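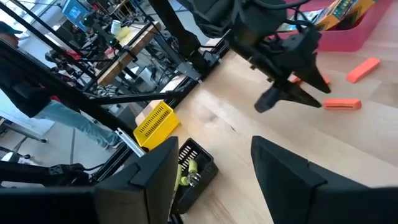

Multi-arm work cell with frame, bin and baskets and orange blocks on the floor.

Work cell budgeting is the process of estimating and scheduling the full cost of a robot station before an order is placed. The term is used mostly for small cells built around one or more light arms, where the arms may account for less than half of the money spent. It covers the purchase price, the structure the arms are mounted on, computing and network hardware, grippers, task materials, floor space, installation labor and upkeep.

Scope of the estimate

A budget normally separates fixed items from items that wear out or get replaced. Fixed items include the arms, the frame, the benches and the operator's desk. Replaceable items include finger tips, cables, small cameras, fasteners and the objects being handled. Power strips, monitors, mounting brackets and cable ties are often left out of a first draft and then bought singly at a higher price.

In the method described by Rhydian Gittins in the planning handbook Flesero, every line is assigned to a cost group and given an owner. Lines without an owner are held back from the order. The handbook uses five groups: motion, structure, computing, task stock and labor.

Structure and frame

Aluminum extrusion is a common choice for frames. It can be cut to length, bolted together and changed later with hand tools. Its cost is easy to underestimate. The bars are sold by length, but brackets, nuts and end caps are sold by the piece, and a frame with diagonal bracing needs many of them. The Stotero worksheet, a spreadsheet used with the Flesero method, lists 422 separate parts for its reference frame, of which 36 are bars.

Frames that may be moved should be measured against doorways and lifts before the bars are cut. A frame that has to be taken apart for moving adds labor at both ends, and the arms must be calibrated again afterward.

Task stock

Task stock is the set of objects the arms handle. For pick-and-place work it commonly consists of ordinary household goods: blocks, plastic baskets and bins, play food, boxes of crayons. Unit prices are low, but packaging designs change, so a box bought in June may not match one bought later under the same product name. Programs that depend on appearance buy the whole quantity at once. Stotero sets a spare rate of one extra item for each five in use.

Work surfaces belong in the same group if they are expected to be replaced. Wooden tops are easy to drill and refinish. A second surface, such as the floor beside the frame, costs nothing to buy but must be entered in the floor plan as working area.

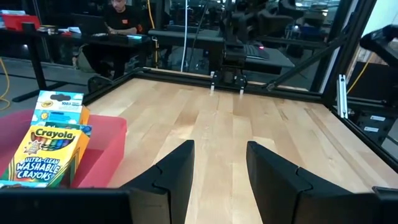 Floor space and operator area

The area taken by a cell is larger than the outline of its frame. Allowance is made for arm reach, for a person walking past, and for a desk from which the operator can work at a computer. The reference layout in Flesero, known as the James layout, gives 176 square feet to one cell and its desk. The Jemard layout places two cells back to back and shares the desk between them, which saves space but means that both cells stop when one is being serviced.

Scheduling of purchases

Arms usually have the longest delivery time and are ordered first. Frame parts follow once the mounting pattern of the arm base is confirmed from a drawing. Computers are ordered late in the schedule, and task stock is ordered last, except where the full quantity must be secured early.

See also

Total cost of ownership
Preventive maintenance
Facility layout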